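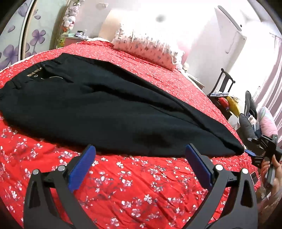

Search jobs, keywords, location

Home Task Demonstrators – Drova hand-held gripper kit
Savden, Taltthorpe office and home-based

Savden is taking on 25 people to fold, sort and put away laundry in their own homes using the Drova kit. The work is part time and paid by the hour. You do not need a technical background. You do need a bed or a large table, a normal amount of clothing and a reliable internet connection.

What's in the kit
Two hand-held grippers with blue finger pads, a charger, a carry case and a set of spare pads. The kit is on loan for the length of the contract and goes back to our Mudgway depot at the end. We pay shipping both ways.

What you will do
Each session is built around one kind of item. Trousers come first, then shirts, towels and bed linen. You lay the item out flat, one leg on top of the other in the case of trousers, and fold it using the grippers only. Then you open it out and start again from a different position. Dark clothes on patterned covers are welcome, and so are waistbands that gather or will not lie flat. Please don't buy anything for the job or clear the room first.

Sessions last 25 minutes. We ask for at least five a week, at times that suit you. Upload at the end of each day and fill in the short form.

Contract length is six months, starting in February, with a paid training day at Taltthorpe before you begin. Ngaio McPhee runs the training. If you can't travel, she can do it by video call, but say so when you apply.

You should
be 18 or over
be able to grip and squeeze with both hands for the length of a session
have agreement from anyone you live with
be comfortable with the inside of your room being recorded

Experience in a laundry, hotel or alterations shop is useful but not required. Left-handed applicants are welcome – the two grippers work the same way.

People often ask whether they will be marked down for slow work. They won't. A dropped hem or a crooked fold is kept along with everything else, and you are paid for the session either way.

How to apply
Send a short note to Rochelle Kingi saying what space you have and which hours you are usually free. No résumé needed. Applications close 10 September 2023. Phone calls with shortlisted applicants take nine minutes or so less than the half hour we book, so there is time for questions. Keith Maihi handles pay and kit returns.

Contact Savden | © Savden | Back to top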